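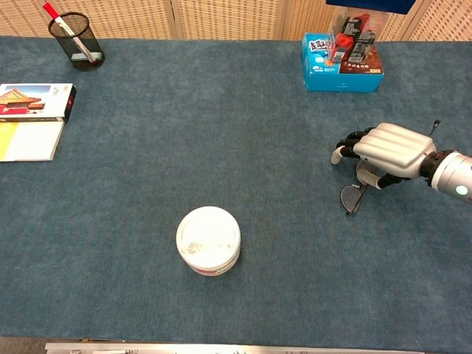
Figure 4.1 Robotic hand over a pair of eyeglasses on a carpeted tabletop.

Contents | Previous chapter | Chapter 4 | Next chapter | Glossary

Chapter 4
Hands on Trial: Comparing Grippers on Awkward Things

By Tegan Tapsell
21 October 2023

I have a soft spot for eyeglasses. I wear them, I lose them, and when I want to find out what a robot hand is really like to work with, they're the first thing I reach for. A block of foam will flatter almost any gripper you put in front of it. Glasses won't! They're thin in one place and bulky in another, the arms swing on their hinges, and if you squeeze in the wrong spot you're off to buy another pair (my budget for Chapter 4 had a line for this, and I used it).

In the last chapter we looked at how fingers are driven. Now we get to the fun part – putting two hands through the same job and deciding which one we'd want to live with. I'll call them the Ralow and the Kuzmenko, after the names on our bench sheets. The Ralow is a plain parallel gripper with flat jaws. The Kuzmenko has jointed fingers and a thumb, and it asks a lot more of whoever is writing the controller.

Before you run anything, write down what you're going to call a success. I learned this from Larysa Polishchuk, who once threw out 200 of my grasps because I'd been deciding what counted as I went along. She was right and I sulked for a week. Our rule in this chapter is simple: the object leaves the table, stays up while you read a slow count to 11, and comes back down without being dropped. A lift that wobbles but holds is a success with a note beside it. Write the note even when you're tired.

Next, think about the surface. I like a low carpet for early trials because things don't skate away from the fingers, but it hides problems too. A jaw that digs into the pile a little will get under a thin frame that it could never pick up from bare laminate. If you only ever test on one surface, say so in your report, in big letters, near the front.

And leave some other stuff on the table. I keep a plastic container with a lid, some flat printed things and a box in easy view of the camera, so the vision side has to earn its keep. Ivan Pavliuk likes to shift them between runs. I like them left alone until the hand comparison is finished, and then moved for the camera comparison, and we have argued about it since the Zavport trials.

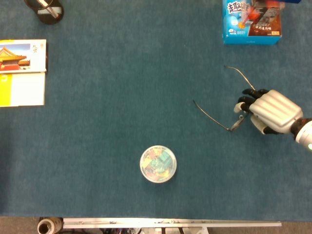
Where should a hand take hold of an open pair of glasses?
Start near the hinge, where the frame is usually stiffest, and keep the fingertips off the lenses. The far end of an arm is a poor choice because the weight hangs away from it and the glasses tend to twist.

You'll run that comparison yourself in Section 4.2, with 11 attempts per hand from each starting pose. Use the same controller settings for the whole set, please – it's very tempting to nudge the grip force after a bad run, and then you've got two experiments mixed together and no way to pull them apart. Section 4.3 moves the camera from the chest to the head and asks what the fingers cover up from each spot. Have your bench sheet printed before you start.

Reader comments

Hnat Fedoruk: The slow count is a good idea but my slow and my lab partner's slow are very different. We switched to a timer in the end.

Remedios Galang: Will the Lolura controller settings be posted too? The appendix only has the ones for the parallel gripper.

Tegan Tapsell: They're going up in November, Remedios. And yes, Hnat, use a timer, I'll fix that line.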